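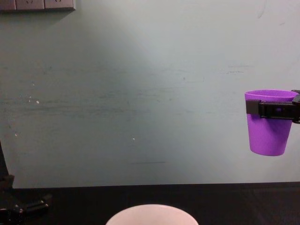 Morfudd Owen thinks we should slow the right arm down before the September meet, and she told me so twice. I said we would lose time on the pour task. She said a dropped cup loses more.

So I cut the speed by 30 percent and ran it again with the purple cup and the bowl. Wekesa Masanja kept the log for the club.

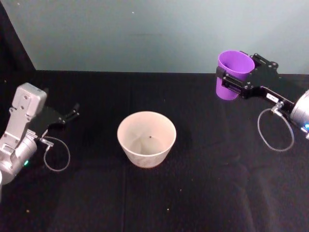
Warnden, May 12, 2021

Got the slower settings saved under Parri, next to the old ones. The left arm has no job in this task yet — I want it to steady the bowl later. Log is at 1,138 lines. Wekesa wants it trimmed to 200 before he reads any of it.

Still have to write the part where the cup gets set down by the bowl. 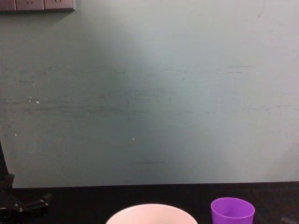 For next time

Try both speeds back to back. Ask Morfudd for her 2 pages on grip force.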